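Salham Grout and Tile Sponge, Large

Gaëtan Lefèvre set tile for 22 years before he started selling the tools for it, and this is still the sponge he reaches for first! It's a big, open-pored grout sponge with rounded corners, made for wiping down floors, backsplashes and shower walls while the grout is setting up. If you've ever cleaned a kitchen floor with a square-edged car sponge and watched the corners dig little trenches out of your joints, you'll feel the difference on the first pass.

We've carried Salham sponges in the shop since July, and they've been through bathrooms, mudrooms, one very long hotel corridor and Gaëtan's own back porch (slate, never again, he says).

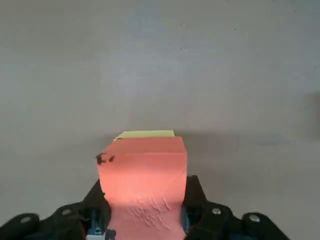 The pores are what make it work. They're large enough to pick up sanded grout without smearing it, but they let go of it when you rinse, so your bucket gets dirty and your sponge doesn't. Wring it out hard. Then wring it again. Too much water in the sponge is the most common cause of pale, patchy joints, and a good sponge should leave only a thin film of moisture on the tile.

How we use it

Let the grout firm up until a fingertip barely marks it. Wipe diagonally across the joints with one clean face, turn the sponge over, wipe once more, rinse. Don't scrub back and forth. Change the water as soon as you can't see the bottom of the bucket. On a bigger floor we like to keep two sponges going, one in the hand and one soaking.

When the haze shows up later, buff it off with a dry microfiber cloth. The Wusteveo cloths we stock are great for this, and so is an old T-shirt.

For epoxy grout, please read the grout maker's directions before you start. Some call for a white nylon pad first and a sponge only at the very end, and the residue is hard on any sponge, this one included. Plan on throwing it out after the job.

Looking after it

Rinse until the water runs clear, squeeze, and stand it on its edge to dry. Leave it in a closed bucket over the weekend and you'll have a smelly brick by the time you're back on site. No bleach, no dishwasher, no dryer.
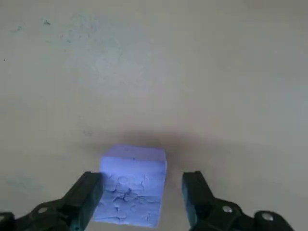 Small block in pale lavender-blue, matte finish.

Sizes and packs

Sold singly or in packs of 4. The large fits an average hand with the fingers spread, and there's also a half size for niches, window reveals and behind the toilet, where you'll be glad of it. Contractors can order by the case: 134 sponges, packed dry.

Goes well with

Gallegos rubber float, the green-handled one. It has a bit of give at the edge and leaves less on the tile for you to clean up.
Pundix rinse bucket with rollers. Once you've used rollers it's hard to go back to wringing by hand, and your wrists will thank you on a long floor.

We sold our 3,000th large in April 2021, and we still get emails from people who are happier about a sponge than they ever expected to be. Send us yours, with pictures of the floor! We love seeing them.

Ships flat in a paper sleeve. Returns accepted on unused sponges only.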